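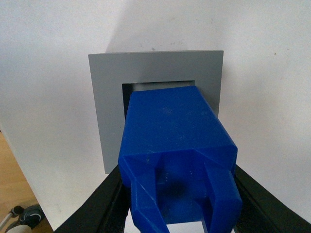 Insertion policies: is anyone's success rate worth believing?

Posted by Kirsty Crichton
Stesbridge forum > Control and planning

I've been reading the release notes for Kumsa 2 and I'm not convinced. The claim is that a learned policy, running on camera input alone, now handles square peg into square hole without a force controller underneath. I'd like to know what "handles" means. The notes say 50 trials and give no breakdown of starting poses. If the block always starts upright and over the hole, a fixed trajectory would do as well and you could read the code.

We run Goder for planning and a plain spiral search for the last bit. It's slow and ugly, but when it jams I know which line to look at.

Dougal Kinnear replied:
Spiral search is fine for round pegs. With a square one you've got yaw to sort out as well, and if the block has slipped in the fingers your planner's idea of where the corners are is already wrong. The wrist view helps a lot there. I had 1,000 demonstrations' worth of data before I saw any benefit from it, mind.

Kirsty Crichton replied:
That's rather my point. A thousand demos for one block and one box. I could have tuned a compliance controller over lunch.

Dougal Kinnear replied:
You could have tuned it for one block and one box, yes. This is what done looks like on our bench, same parts as the Kumsa task.

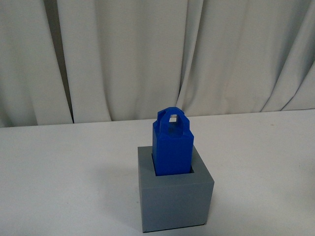

Severyn Hrynyshyn: A finished insertion tells me very little about the software. I want the failures logged with the pose estimate at first contact, and Kumsa throws that away unless you patch the recorder. I did patch it, and most of our misses were yaw errors the policy never tried to correct. It just pushed harder.

Benedek Szűcs replied:
Which version? The recorder was changed in October. Also, "pushed harder" is a matter of your action limits. Cap the downward step and it will wander until it finds the edge.

Severyn Hrynyshyn replied:
The current one. And if I have to cap the step by hand and wait for it to wander, I've written a spiral search with extra heating costs.

Catherine Skinner replied:
I'm with Kirsty on the trials but not on the rest. Try starting from a tilted grasp. Goder plans from the nominal grasp and has no way of knowing the block is leaning unless you feed it a pose from somewhere, and our estimator loses the block once a finger covers most of it.
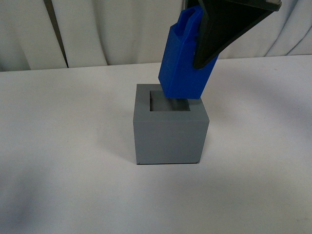

Tilted block over the back-right of the opening, finger across much of it.

Kirsty Crichton replied:
Fair, that would beat my spiral. I'd still put a proper estimator on the wrist camera first and keep the controller I can read. Has anyone run both from the same tilted starts?

Catherine Skinner replied:
Not yet. Zustuvo will replay a list of start poses if you send it as a plain file, so it isn't much work — send me your controller settings and I'll queue it.

Kirsty Crichton replied:
Will do tonight. Log the yaw, please.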